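Can a council stop me reporting from a public meeting?

Posted in: Community News, Local Papers and Newsletters

Marit Ekström

Hello everyone, I hope this is the right part of the site. I put together a small news sheet for our end of Hilldale. It goes through the letterboxes of 542 houses and there's an online version as well, which my nephew set up for me and which I'm slowly getting the hang of. It's mostly planning notices, the bus timetable and who won what at the show, but since April I've been going along to the council meetings and writing up what gets said.

At the last one I was sitting in the public seats with my notebook and my phone recording on my knee, and before the second item the chair stopped and asked me to switch it off. I said I only wanted it to check my quotes. He said recording needed permission in advance and that he'd "prefer" I sent him my write-up before it went out. I'm afraid I went rather pink and put the phone in my bag, and I've been cross with myself ever since. The item was the sale of the Dunness Road playing field, so it matters to a lot of people round here.

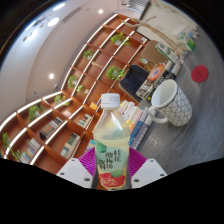
Osmanthus sour plum drink, 桂花酸梅汤 on the label

So what I'd like to know is whether he can do that. Do I need to ask beforehand? Does it make a difference that I'm not a proper journalist with a card? And do I have to show him the piece? I don't want to fall out with anybody, I see most of them in the shop, but I don't want to be pushed about either. The next meeting is on a Saturday morning and I'd like to walk in knowing where I stand.

Thank you for reading all this, I know I do go on.

Stovton Reader

They can't stop you. It's a public meeting. Just record it and if they don't like it, tough. We had the same thing in Stovton and I ignored them.

P. Guérin

Welcome, Marit, and please don't be cross with yourself. I did fifteen years on a weekly paper before I retired and I still remember the feeling of a whole room turning round to look at me. The reply above is right in the main, but I'd go about it a little more gently, and there are one or two wrinkles.

I'm assuming you're in England, as the rules differ elsewhere in the UK. If so, the law changed back in 2014, and anybody at all may film, record, tweet or take notes at the public part of a council meeting, parish councils included. You don't need a press card. You don't need permission either, although it's good manners to have a quiet word with the clerk before things start, and it does help if you want a seat near a socket or somewhere you can hear properly. (Our old chamber had a pillar that swallowed every word from the left-hand side.)

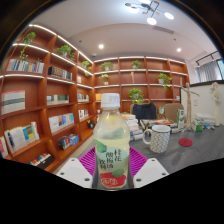 The wrinkles are these. The council can vote to shut the public out for a particular item if it's confidential, and a land sale is just the sort of thing where they might, at least while they're talking about price. They should pass a resolution and give the reason, and it ought to turn up in the minutes. If that happens you have to leave, and you can't leave your phone behind running on the chair — people have tried! They can also ask you to stop if you're disrupting things, but a phone sitting on your knee isn't disrupting anyone. Talking a commentary into it during the meeting is another matter, so save that for the car park.

Then there's showing him the article. No, you don't have to, and I wouldn't. It's your piece. What I would do is ring or email anyone you're criticising and offer them the chance to reply, with a sensible deadline, and print what they say. Be careful to quote people fairly and keep the recording somewhere safe afterwards. I had a councillor swear blind he'd never used a certain word, and I was very glad of my tape.
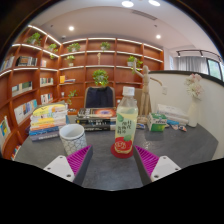 The drink on its red coaster, with a patterned cup to the left

Before the next meeting I'd look up the council's standing orders, which should be on their website or available from the clerk, and see what they say about recording. Some haven't been updated in years and still say you must ask. Then send the clerk a short, friendly email saying you'll be coming along and will be making a sound recording. Don't phrase it as a request. If the chair objects again, ask politely which rule he's relying on and have that noted in the minutes.

Do let us know how you get on with the playing field. I'd like to read it.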